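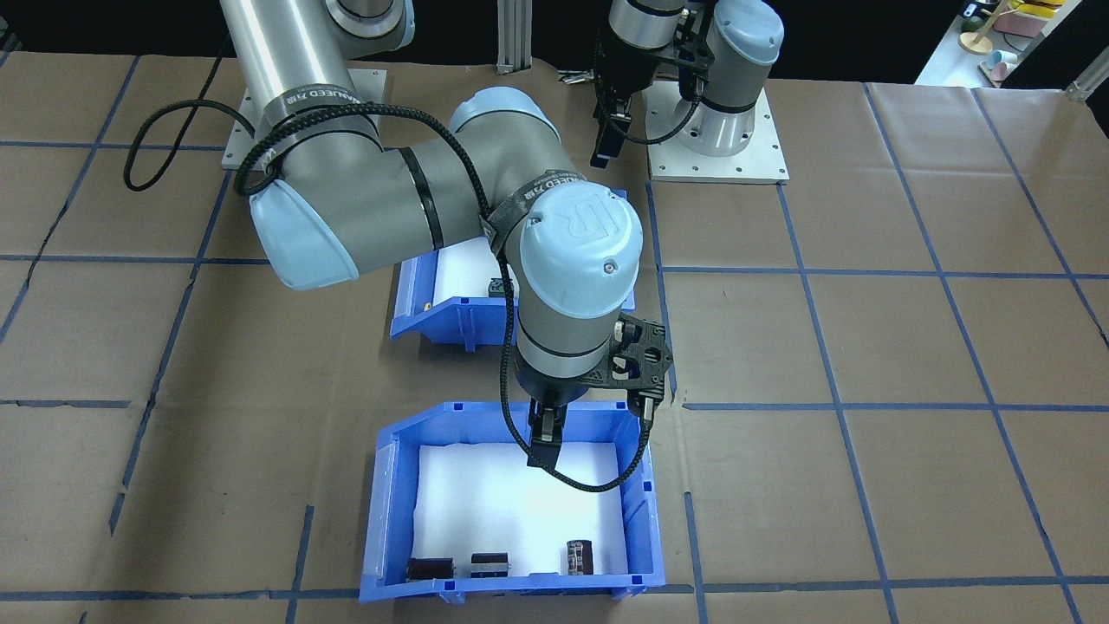

Two robot arms over a work table marked out in blue tape.

I have a bad habit of buying history books by weight, so when I tell you the best thing I've read all year is a skinny little paperback about salt, please understand what it took to get me there. The book is The Salt Clerks of Ollach, by Zohreh Mazandarani, and as of September 2021 it has a second printing, a new afterword and (finally!) an index. Pevham Press sent word last week and I may have done a small lap of the kitchen.

If you missed it the first time, you weren't alone. Pevham printed 300 copies in June and they were gone before most of us knew there was anything to buy. I got mine secondhand from a guy who had underlined the first chapter in green ink and then, as far as I can tell, quit.

So what's it about? Ollach was a river town that lived off salt, and the people who ran it on paper were the clerks who weighed the stuff, taxed the stuff and wrote everything down. Mazandarani found their daybooks, 1,617 pages of them, and read every one. She's less interested in the merchants who got rich than in the clerks' lunch breaks, their feuds, the way one man's handwriting falls apart over a long winter. There's a drowned mule that gets argued over for eleven pages and I would happily have read eleven more.

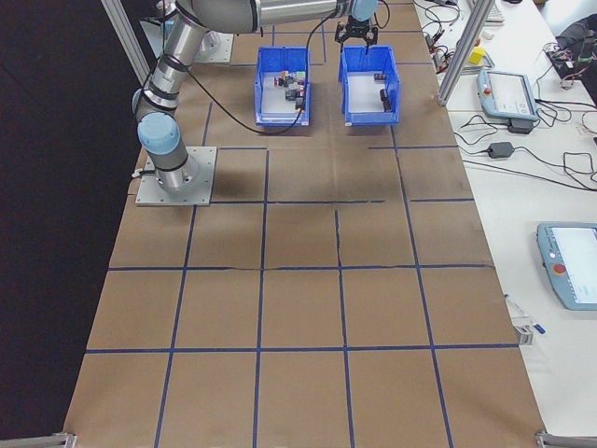
The big fight in the book, if you follow this kind of thing, is over where the river really sat in people's lives. The older story has the river doing all the work: the water rises, the boats move, the town gets rich, the water drops, the town goes broke. Mazandarani thinks that's too easy. In her telling the clerks kept on weighing and charging through two terrible dry years by leaning on the overland road to Mamik, and it was the road tolls that finally sank the place. I wasn't sold on this at first (the Mamik chapter is the one spot where the numbers come at you pretty thick), but she brings the reader around by going back to the same handful of families again and again until you can feel the squeeze.

The new afterword takes on the complaint that she leaned too hard on the daybooks and didn't listen enough to the people hauling the salt. Fair complaint! She says so herself, and then spends 3 pages on a packet of petitions from the haulers' side, from a village called Mushi, that she hadn't been able to read when the book first went to press. Those pages are worth the price by themselves. One hauler wants to be paid for a boot. He keeps wanting to be paid for the boot, petition after petition, and the answer he gets back from the clerks' office is always the same two words.

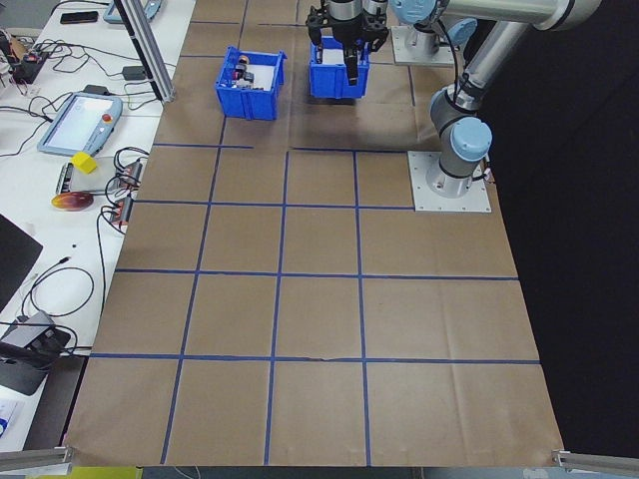

A few practical things. The second printing fixes the map, which in my copy has Mamik on the wrong bank of the river. The notes are still at the back of the book and still numbered fresh with every chapter, so keep two bookmarks handy. The index is short but somebody made it with love, and "mule, drowned" gets its own entry. Pevham says bookstores can order it now, and that there will be an e-book later on, no date given.

Mazandarani is also doing 4 readings this fall, all of them online, and the first one covers the Mushi petitions. Sign-up is through the press. I've already got my spot and a list of questions that's longer than anyone will let me ask, mostly about the boot.

And if you own one of the June copies, hang on to it, wrong map and all. I'm keeping mine, green ink included, and buying the new one to sit next to it.

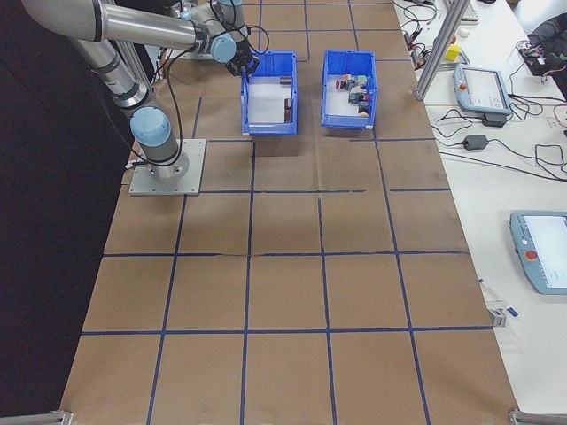

A robotic arm with a black gripper, and two blue plastic bins side by side on the table.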